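4.2 Table surfaces and the things kept on them

The second part of our study looks at the tables themselves. In the interviews, people in Rorkville spoke much more about what stands on the table than about the table. Only when we asked directly did they tell us if the top was light or dark, if they oiled it, or if they had chosen it at all. Many had not. The table came with the flat, or from a parent, and it stayed.

We visited 18 homes and wrote down, for each table, the kind of surface, the light in the room at the time of the visit, and every object which the household called "always there". In total the list has 337 objects. An object was put on the list only if the person agreed that it lives on the table. A cup left from breakfast was not included, but a cup for pens was. This rule is simple to say and was less simple to use, and in several homes two members of the same household did not agree. In such cases we kept the object and marked it with a star.

The most frequent way of keeping small things together was an open holder of some kind: a tray, a bowl, a basket or a box without a lid. We had expected trays to be the first choice, as in the earlier work of our group in the Trajkovski building, where tenants received a tray when they moved in. In Rorkville the basket was preferred. Danuta Baran, who made most of the visits, noted that people often lifted the whole basket when they wanted to wipe the table, and put it back in almost the same place. With a bowl they more often wiped around it.

Wire baskets were discussed with some warmth. One woman explained to us that she likes to see from her chair what is inside, and that a closed box "becomes a box of things I forgot". Others complained about crumbs, which fall through the mesh and remain under it. Two households put a folded cloth under the basket for this reason, and one of them had stopped again after a few weeks because the cloth was moving when the basket was pulled. A container standing inside a basket, as in Figure 6, we coded as one holder within another, and both were counted.

Light wood needs a separate remark. Many people said that a pale top makes the room friendly but that it is tiring in the afternoon, when the sun lies on it. On a shiny finish the grain can be difficult to see in the brightest place, and small marks are found only from the side, or by hand. Delali Quartey suggested that we check each table from two sides before we write down its condition, and after the fourth visit we did so in all homes. The first four tables were not checked again, and their condition scores should be read with care.

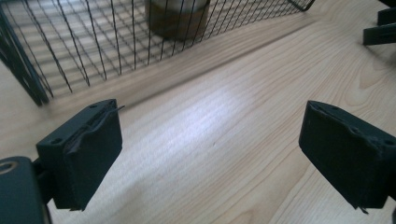
Figure 6. Pale wooden tabletop with visible grain and a bright reflection. A black wire mesh basket holding a cylindrical container stands on the table.

Dark objects on such a surface were remembered better than light ones. When we asked people to name, from another room, what was on their table, black and dark brown things were usually named first - also when they were small. We do not want to make too much of this result. The number of homes is low, and the people who own a pale table may also be the people who pay attention to contrast. Åsmund Aasen is now repeating the naming task with painted tables, where the colour of the top can be changed between visits.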